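# The Year I Stopped Buying Clothes (Mostly)

I should confess right up front that I bought socks. Two packs, in March, from the drugstore, while I was supposed to be picking up cough syrup. If you're a purist about this sort of thing you can stop reading now and I won't hold it against you!

The whole business started with my closet rod. It came down at six in the morning with a noise like a car going through a fence, and when I got the light on there was a hill of clothing on the floor with the cat sitting on top of it, very pleased. I piled it all on the couch and, for reasons I can't defend, I counted. There were 373 pieces. I am one person. I work from home.

I called my friend Oksana Tkachenko, who runs the alterations counter at Chisholm Cleaners here in Vascombe, and read her the number. She laughed for a long time. Then she asked how many of them had all their buttons, and I had to go look, and I didn't like the answer.

So I made a deal with myself: one year, nothing new, and everything that was broken had to be fixed or passed along. (Socks and underwear were added to the exceptions list later. See above.)

The first couple of months were easy, the way a diet is easy before lunch. I wore dresses I'd forgotten. I found a twenty in a raincoat. I told everybody about my project, probably more than once, and my brother-in-law Garnet Campbell started asking "Is that new?" every time I took my coat off. It was never new. He asked anyway, all the way through to Christmas.

Then I had to learn to sew, and that was a different story. I'd had one semester of home ec and made a pillow shaped like a whale. Oksana lent me a box of needles and a book from the seventies with the cover gone, and I sat at the kitchen table and stabbed myself in the thumb for most of a weekend. My first hem went up and down like a heart monitor. My second was okay. By the time I got to the hole in my gray cardigan I was watching darning videos at midnight with a glass of wine, which I recommend, though maybe do the darning before the wine.

What surprised me was how much I'd been wrecking things myself. I washed everything hot. I dried everything until it crackled. Manikandan Kurup, who lives downstairs and irons his shirts while he listens to soccer, took one look at my favorite blouse and asked me, very gently, whether I'd been boiling it. He got me washing cold and hanging things up damp. He also got me doing collared shirts on the bed before they go in the drawer: spread the whole thing out, smooth from the middle toward the sides, get the collar sitting how you want it, and only then start folding. I used to fold against my chest with my chin. I was forty-six years old, folding with my chin!
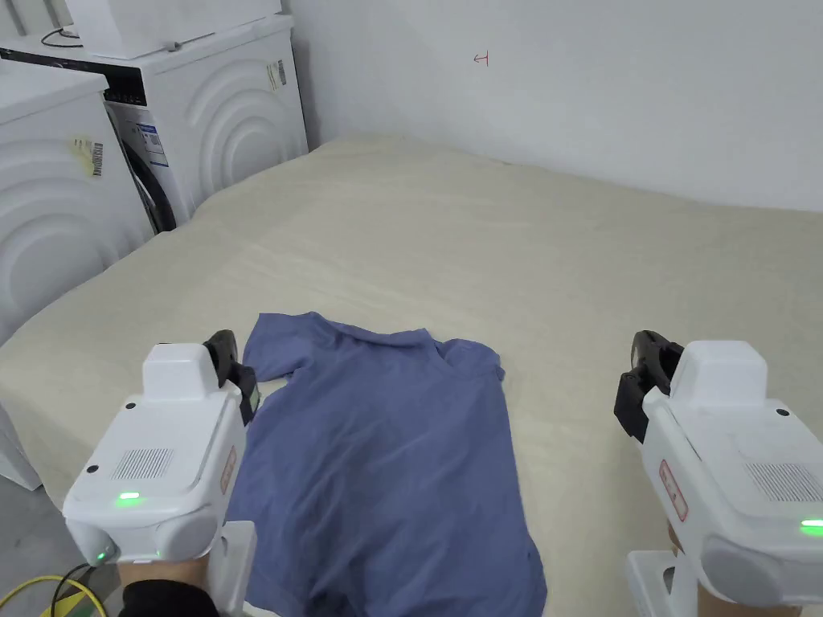

*Spread it out first, sleeves to the sides, and fold after.*

I don't want to oversell any of this. There was a bad stretch in the fall when I wanted a coat so badly I dreamed about it – green, big collar, deep pockets. I visited it twice at the shop on Zornham Street. I tried it on. The saleswoman told me it was made for me, and I believed her, and I went and sat in my car and ate a granola bar until the feeling passed. I still think about that coat.

And I did the giving away badly at first. I stuffed bags with anything I was sick of and dropped them at the thrift store, where Raymonde Pelletier, who sorts in the back, held up a T-shirt with a burn hole the size of a quarter and asked what I thought she was going to do with it. Fair question. I took it home and it's a dust rag now, and a good one. After that I only brought her things I'd be willing to hand to a friend, clean and with the zippers working.

I'm down to 100 pieces, give or take whatever's in the hamper. The rod is back up, with a bracket in the middle this time. My year ended a few weeks ago, and I went downtown with money in my pocket and every right to spend it, and came home with a spool of navy thread and a sandwich.

The green coat was gone, by the way. I checked.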